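Braço de seis eixos para bancada: o que devo pôr no orçamento além do robô?

lukdale_oficina
Boa tarde a todos. Desculpem o meu português, não é a minha língua. Temos uma oficina pequena e queremos comprar um braço para arrumar peças cilíndricas num suporte. O fornecedor Pesik deu-nos preço só do braço e da garra. Antes de pagar, estamos a preparar a célula em simulação.
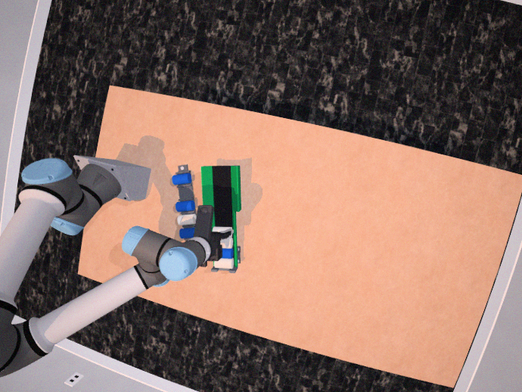 O meu problema é o dinheiro para a parte que não é robô. A mesa, o suporte e a fixação não estão na proposta, e eu não sei quanto reservar. Na simulação pus as peças em fila, ao lado do suporte verde, e a garra trabalha de cima para baixo. Na realidade alguém ou alguma coisa tem de fazer esta fila. Devo contar com um alimentador já na primeira compra? O prazo de entrega é de 14 semanas.

figueroa_m
Para começar, eu não comprava alimentador. Um tabuleiro com posições fixas, carregado à mão, custou-nos 300 euros, e o suporte fizemos em casa. Reserve também dinheiro para dedos de garra de substituição - nós partimos dois no primeiro mês. E peça por escrito quem paga a instalação, porque no nosso caso vieram 607 euros de deslocação que não estavam na proposta.

sodus77
depende da peça. compra usado, sai mais barato

bancada8
Usado só com o controlador incluído e testado. Sobre a mesa: meça o alcance com a garra montada, não só o do catálogo. Eu deixaria cerca de 8% do total para cabos, proteções e parafusos.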